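Report of the Visit to the Dilline Joinery Works and Timber Yard

Submitted to the members of the Odari Furniture Trades Association
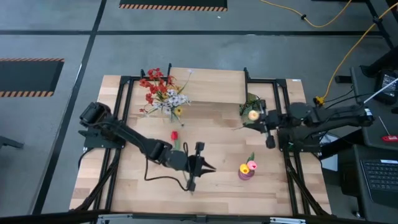

The Association's spring visit took place in May, at the invitation of Dilline, whose works stand on the eastern side of the canal basin. Members were received at the gatehouse by Ms Fotini Drakos, Works Manager, and were given a short account of the firm before the tour began. Dilline supplies worktops, benches and stair parts to schools, workshops and small builders. Much of its present trade is in pale butcher-block tops, with the planks left light in colour and set side by side, and these are sold into places of work as often as into kitchens. Members who had expected to see mainly stair parts were interested in the extent of this side of the business.

The tour started in the timber yard. Boards are stacked under open-sided roofs and separated by thin battens so that air can pass between them. Ms Drakos explained that each stack is labelled with its date of arrival and its supplier, and that no board is taken into the works until its moisture content has been tested at both ends and in the middle. The yard had been extended the previous year by 655 square metres. The new ground drains poorly at the northern corner, and remedial work has been ordered from Pistent, the contractor that laid the surface.

From the yard the party moved to the kiln house. There are two kilns, the older of which was out of use for the replacement of its door seals. Mr Rattanakul, a former owner of the works, gave his name to the second kiln, and it is still called the Rattanakul by the staff. A full load of beech remains in it for 7 weeks. Several members asked about the cost of heating. The firm burns its own offcuts and shavings, and buys in fuel only during the coldest part of the winter.

The machine shop was seen from the marked walkway, and ear protection was provided. Boards are planed, ripped to width and sorted by hand for grain and colour. Ms Nazmiye Sarıgül, who leads the sorting bench, showed members how neighbouring strips are turned so that the growth rings do not all curve the same way. The strips are then glued and held in the press overnight. Presses are available for tops up to 2000 mm long and 1000 mm wide; longer pieces are made in a separate building which was not included in the visit.

In the finishing room there was a discussion of oils and varnishes. The firm recommends oil for any top that may need repair, as a worn patch can be rubbed down and treated again without stripping the whole surface. Ms Jocelyn Galang asked whether customers follow the care instructions supplied. The reply was that most returned tops have suffered from standing water, usually beside a sink or under a plant pot.

Tea was served in the drawing office at half past three. Ms Chaimae Metwally thanked the hosts on behalf of the Association. Questions on apprenticeships were answered by Ms Ifigeneia Ververidis, who confirmed that two places will be offered in the coming intake and that applications should be made to the works in writing.

Members wishing to borrow the sample set of timber species may apply to the Association's office, which is open on Thursday afternoons.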